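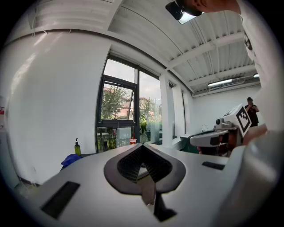

Fisley, 2022-02-27. Gindo, the family-run heating and energy firm, is delighted to announce that it will be fitting heat pumps and hot water tanks in 95 homes across Fisley between now and the end of October, under a new scheme called Prumine. It has been a long time in the planning, and we would like to thank everyone who filled in a form, came along to the village hall or simply stopped one of us in the street to ask what on earth a heat pump was (please do carry on asking!). Much of a job like this comes down to patient, close-up work, the sort where a person has to lean right in to see what they are doing, and we have planned the programme so that our fitters have the time to do it properly.

Most houses in Fisley are heated by oil, and anyone who has watched the price of a tankful creep up over the winter will know why so many households have been looking for something else. An air source heat pump draws warmth from the air outside, even on a chilly morning, and uses it to heat the radiators and the hot water. It runs on electricity, and it works best when left ticking over gently through the day, so the house stays at an even temperature and the hot water tank can be topped up when power is cheaper.

Prumine is open to owners and to tenants whose landlords agree. Each household will be offered a full survey of the house, room by room, before anything is ordered. Some homes will need larger radiators in one or two rooms, and a few will need their loft insulation seen to first. If a survey shows that a heat pump would be a poor fit for the house, we will say so plainly and there will be nothing to pay for the visit.

The price to each household, after the scheme's contribution, starts at £3,880. That covers the heat pump, the tank, fitting, the removal of the old boiler and 2 yearly services. Payment can be spread, and our office will happily go through the sums with you over a cup of tea.

"I grew up in a house where you could see your breath in the bathroom, so I do take this rather personally," said Ataahua McKinnon, managing director of Gindo. "People have been so kind and so curious, and what they mostly want to know is whether they'll be warm and whether they'll be able to work the controls. We'll sit down with every household after the fitting and go through it all, and then we'll come back once the cold weather arrives and go through it again."

Fitting will begin at the northern end of the village, with McKinnon Close, and work down towards the river. Most homes should expect the work to take several days, with the heating off for part of that time. Portable heaters will be lent free of charge to anyone who would like them.

Households wishing to be considered can pick up a form from the Gindo office in Fisley or ask for one to be posted. Please have a recent energy bill to hand when you fill it in, and quote scheme reference 2847.

**Press enquiries:** Ataahua McKinnon, Gindo, Fisley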